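Institut Calell – Formation aux métiers de l'intendance
Module 3 : Organisation du plan de travail et rangement de la vaisselle
Support de cours – version du 26/6/21
Responsable du module : Mme Huệ Đinh
Travaux pratiques : M. Tín Đỗ

1. Objet de la séance

La présente séance traite de la disposition des objets usuels sur un plan de travail de petite cuisine. Elle fait suite à la séance de mars consacrée au nettoyage des surfaces. Les notions de zone libre, de zone de desserte et de rangement vertical sont supposées connues ; leurs définitions figurent à la page 145 du manuel Grurkon.

2. La zone libre

On appelle zone libre la partie du plan maintenue dégagée pour la préparation. Les objets permanents sont reportés en périphérie. L'étudiant veillera à ce qu'aucun ustensile ne demeure au centre une fois la tâche achevée, y compris lorsque la préparation suivante doit commencer immédiatement.

3. Rangement vertical

3.1. Assiettes. Elles sont placées debout dans l'égouttoir, une par encoche, et saisies par le bord. Le classement par couleur est admis lorsque les diamètres sont identiques.

3.2. Tasses. L'arbre à tasses reçoit les pièces par l'anse. Les deux côtés du montant sont chargés de manière équilibrée. Une tasse dont l'anse est ébréchée est retirée du service et signalée sur la fiche Folar.

4. Denrées en attente

Les légumes entiers, notamment les épis de maïs, sont déposés dans un contenant bas et tressé qui laisse circuler l'air. Ils y sont couchés côte à côte, sans superposition. Le contenant reste à l'écart des appareils de cuisson en fonctionnement.

5. Petits appareils et meubles d'appoint

Le mini-four est installé en bordure du plan, porte accessible. On conserve devant lui l'espace nécessaire à l'ouverture complète de la porte et au retrait de la plaque. Les meubles d'appoint ne doivent gêner ni cette ouverture ni la circulation. La sonnette d'appel, lorsqu'il en est prévu une, demeure à portée de main et ne sert qu'à annoncer la fin du service.

6. Travail demandé

À partir des vues réunies ci-après, chaque binôme établit un plan coté du poste et propose une autre implantation de l'arbre à tasses. Le compte rendu, d'une longueur allant jusqu'à 318 mots, est remis à M. Đỗ en salle 161. Les binômes inscrits au parcours Lâm joignent leur grille d'observation.
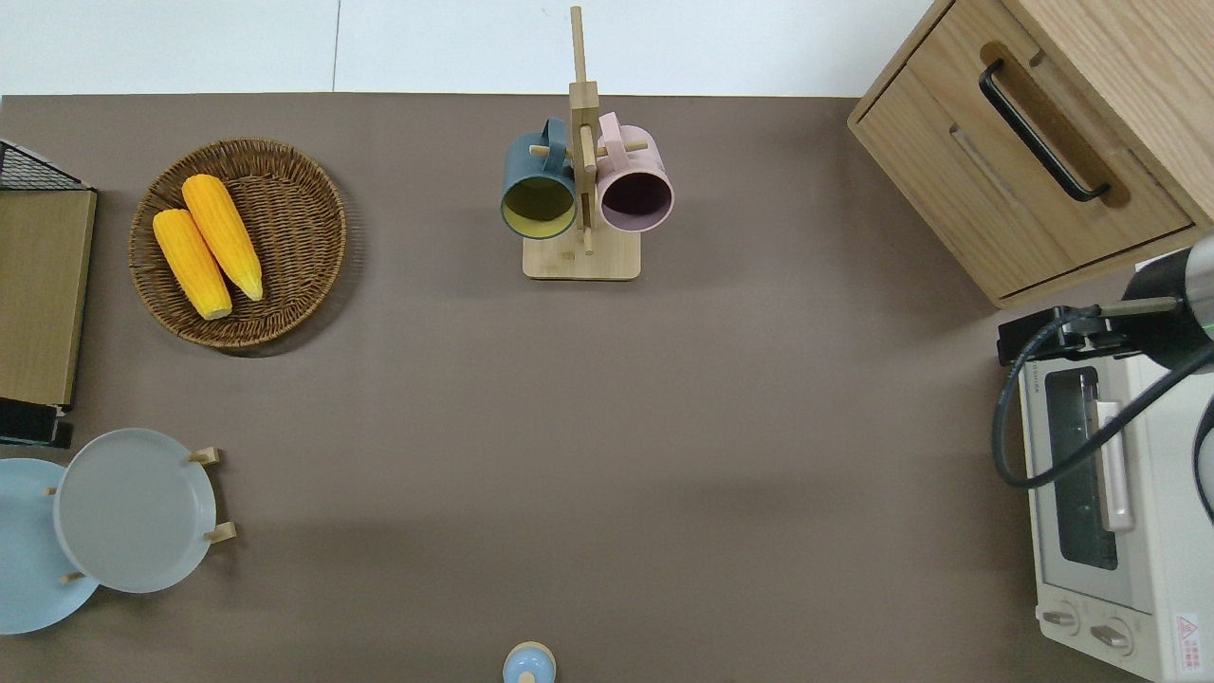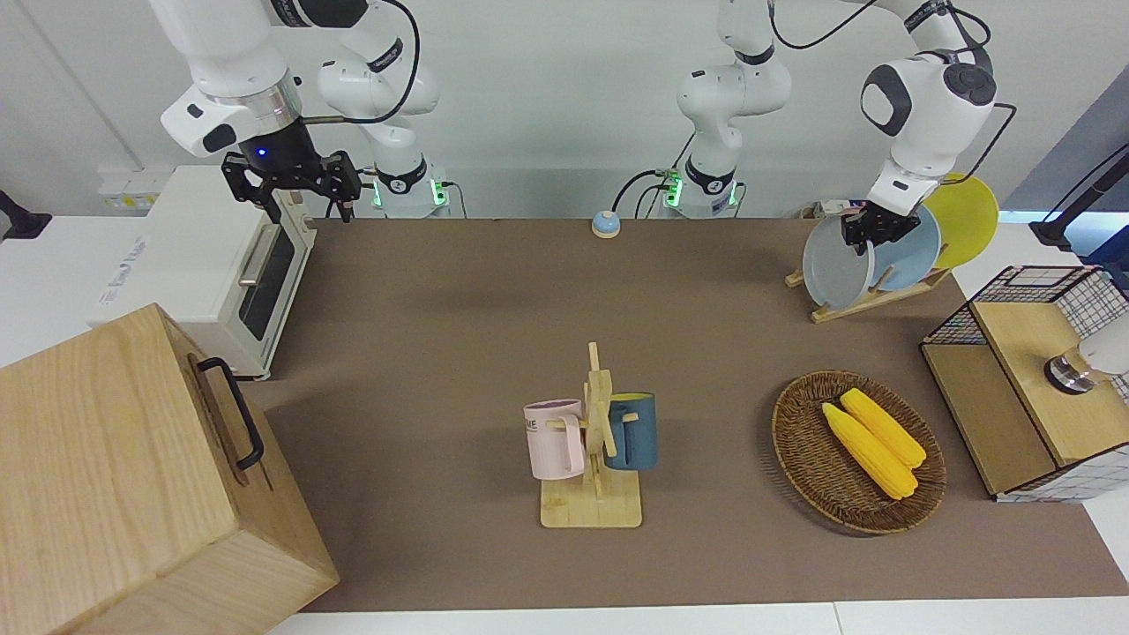
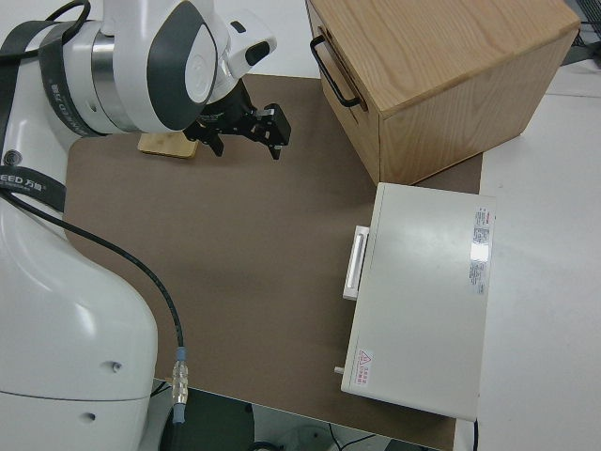

Fig. 1 à 3. – Poste de travail à surface brune, module 3.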